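Section 6: Comparing Fingers on Flat Objects

Cards are our favorite test at Niltcombe. They're thin, they're slippery, and they show you the difference between two sets of fingers faster than any block or ball will!

Before you start
Mount both arms on the front rail and tighten the base screws. Run the Cekent controller through its homing routine, then open the Friday profile (Yakubu Tamuno's settings, and a great place to begin).

1. Lay a card holder open on the tiles, within reach of both arms.
2. Close the left gripper and bring it up to the side of the holder.
3. Lower the right gripper over the holder from above.
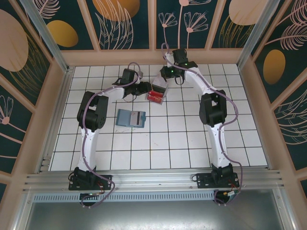
4. Set the grip force to 20 and try the pickup 6 times. Write down every slip, even the small ones.
5. Raise the force to 40% of your limit only if the holder slides away, and repeat.

Caution: Keep your hands off the tiles while the arms are powered.

Next, stacked cards. This one is really fun to watch through the wrist camera, and you'll learn a lot about pad placement.

6. Switch to the wrist view and open the fingers wide.
7. Bring one pad up against the stack before you close the other.

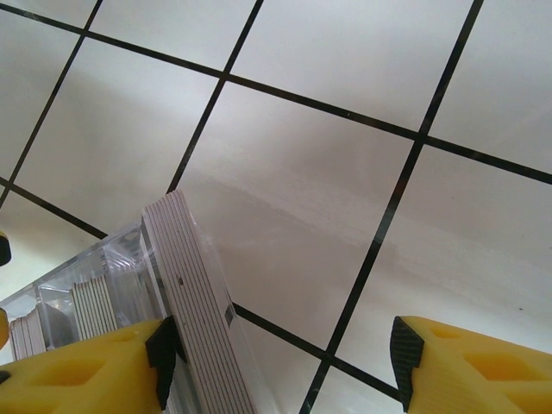
Wrist view: left pad against the card stack, right pad still clear.

Note: If the view lags, restart the camera stream and repeat step 6.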